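Looking After the Tabletop Robot: notes for the second practical

Updated 2026-09-01. Bring these with you, I won't be printing spares.

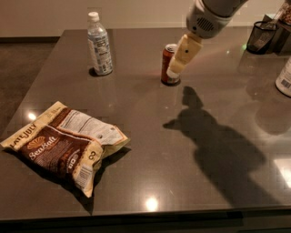

Last time we did power, emergency stop and the joint checks, so I'm going to assume you can all get the machine standing at its table without my help. What we do now is everything between "it's switched on" and "I'd trust it with somebody's drink". Most of that is the gripper and the table. The software side belongs to Aileen Lacson and she'll have you for it in December, so if you find yourself editing a file today, stop and come and find me.

A word about which machine you've got. There are 2 in the Funisden room, and we call them Jirnley and Wysocka after the labels on their cupboards. They are the same model but they've had different lives. Jirnley has had its wrist off and back on, and Wysocka is still as delivered. Write the name at the top of your log sheet before anything else. I spent most of a morning last year chasing a wrist fault in Wysocka that was in Jirnley's notes all along, and I'd like to spare you that.

The table first

I always begin with the table and people always think I'm putting off the interesting bit. Ours is dark grey and glossy, and the ceiling lights come back off it as bright white spots. The robot throws a big dark shadow across it as well, head and body and all, and that shadow moves when the robot moves. If the vision check gives you an object that isn't there, have a look at where the glare and the shadow were before you blame the camera.

So, before the arm comes over the table:

Wipe the top with the dry cloth, then the damp one, then the dry one again. Smears catch the light worse than dust does.

Leave the room lights as you found them. If you must change them, say so in the log and run the vision check from the start.

Stand where you mean to stand and stay there. Your shadow counts too!

Set out your objects and leave them be until the check has finished. No tidying halfway through (I have done this myself, more than once).

About the objects. We work with ordinary shopping on purpose, the sort of thing people leave lying about. The red can with the silver top is the easy one, or it ought to be. The clear water bottle is harder, as there's so much to see straight through, and the label round its middle does most of the work for the camera. The crisps are the awkward customer. A crumpled bag on its side has no proper edge to speak of, and the crinkles pick up highlights all over. Start with the can, please. Every year somebody starts with the crisps.

The fingertip

The rounded white tip at the bottom of the gripper is the part that wears, and it's the part I want you to be able to look after in your sleep.

With the robot in its rest position and the stop pressed, hold the gripper from behind and wipe the tip with a lint-free cloth. Water only. Damian Szczepańska tried a kitchen spray on Jirnley's old tip and it went tacky, and for a week it picked things up beautifully and wouldn't put them down.

Look at the tip from the side, in good light. You're after flat spots, nicks, or a shiny patch. Shiny means polished, and polished means slippery. Press it gently with your thumb as well. It should give a little and come back. If it stays dented, log it and change it.

To change it, ease the old tip downwards with a slight twist. It will feel as if it's about to break and it won't. The new one goes on the same way in reverse, and you push until the gap closes all the way round. Then tug it. I mean a real tug. The spares come from Vornusley and are in the shallow drawer, and the packet should say 341 on it. Anything else is for a different gripper and will fit just well enough to fool you.

The wrist

Above the gripper you've got the grey cylindrical section, with the round perforated grille on its face. Please don't wipe the grille with a wet cloth. Use the soft brush, brush outwards, and keep the brush dry.

While you're there, feel for play. One hand on the forearm, the other on the gripper, and rock it very slightly from side to side. On Wysocka you should feel nothing at all. On Jirnley there is a faint tick at one end, which was there after the refit and hasn't got any worse. If you think it has, get Czesław Cieślak to feel it before you write anything down. He did the refit and he knows that tick personally.

Approach height

Now the fiddly part. When the arm comes in for the can, it hangs over from the far side of the table and drops the last little bit. Where that last bit begins is the approach height, and ours is set to 40. Too high, and it takes an age and wobbles on the way down. Too low and the tip clips the can before the fingers have opened.

Run the approach at slow speed with an empty can. Keep a hand on the stop the entire time — the whole time, not just when it looks interesting. Watch the base of the can, not the top. Most people watch the top since it's nearer the moving parts, and they miss the can being nudged.

If it nudges, raise the height one step and run it again. If it still nudges after that, the height isn't your problem and you should go back and look at the tip. Damian Sowa's group skipped that last time round and ended up with the height so far up that the arm seemed to be waving at the can.

Write down the cycle counter before and after. Jirnley was on 3,797 when I did these notes, so if yours reads lower than that, you're on Wysocka and you've put the wrong name on your sheet.

Packing up

Arm to rest, stop pressed, cloths in the bin for washing. Objects back in the crate, and do leave the things in the mesh pot alone, as they're not ours to tidy. Marianna Borkowska has the room after us and likes the table clear on the side nearest the door.

Log sheets go in the tray on my desk. If you changed a tip, tape the old one to the back of the sheet so I can see it.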